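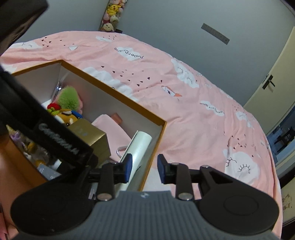

*Packing up the toy box with the dark blue pads on, white tube next in line.*

I have been squeezing things for three evenings now and my forearm is sore in a place I didn't know I had muscles. Worth it! The new finger pads came on Thursday and I've been going back and forth between them and the old ones ever since, mostly on the bed, where nothing breaks when I drop it (and I drop a lot).

Quick recap if you missed the last post. I'm comparing two sets of pads on the same hand-held gripper. Set one is the Kalmont pads, which are hard and thin and came with the kit. Set two is the Serker pads, the dark blue rubber ones up top, which Natnael Kumsa talked me into after I complained to him for most of a lunch break. Same fingers, same linkage, same camera looking down over everything. I only swap the pads, so whatever changes is down to them or to me getting tired.

So far I've logged 167 picks, all into or out of the cardboard box. Soft toys first. I expected these to be a tie and they really weren't – the Kalmont pads pinch a tuft of fuzz, the tuft slides, and the toy rolls off sideways just as you clear the rim. With the Serkers I could grab a plush by a leg or an ear and swing it over the side without babying it. I got a bit carried away and did the green one over and over just for fun.

Folded cloth is where I changed my mind twice. The rubber grips the top layer so well that it peels it away from the rest, and you end up lifting one long floppy corner while the fold comes apart underneath. The hard pads can be slid in under the edge like a spatula. If I were only doing laundry I'd keep the Kalmonts on, and I did not see that coming.

Tubes are lovely with the blue pads. You close until the rubber gives a little and then the thing just stays put, even when you've caught it well off center and it wants to tip. Small boxes, fine with either. Wire hangers are a pain with both, and I'd love to hear from anyone who has a trick for picking one up by the hook. Mine spins every single time.

A couple of notes on the camera, as two people asked. I moved the bracket back a notch and now I can see both fingertips plus a good bit of whatever is behind them, which makes reviewing clips so much nicer. The price is that the gripper body fills the bottom of the view. I can live with that. What I care about is the gap between the pads, and I can see it well now.

Next up is the Mahuika controller, still in its bag on my desk. I want 30 more picks with each set of pads before I touch it, with hangers included, sadly. Natnael also has a pair of ridged Brirker pads he's willing to lend me, and I have already said yes.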